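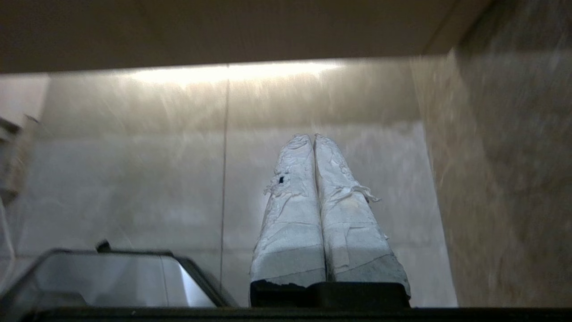 The gripper's two fingers, wrapped in white, with a hole in the left one.

Flistska has halted its kitchen robot trial in Ondley after the arm dropped crockery on Thursday, the third such fault since November. The firm blames "a minor grip calibration matter". It did not say why the torn, smudged wrapping on the fingers is missing from its fault report.

Hedvika Charvát, who runs the test kitchen, said she had asked twice for proper finger covers. "I was told 81 hours of running was nothing to worry about," she said.

Flistska says the arm is safe and had passed 200 lifts. It would not release the results. The trial is due to restart once Humex, which supplies the arm, has checked it.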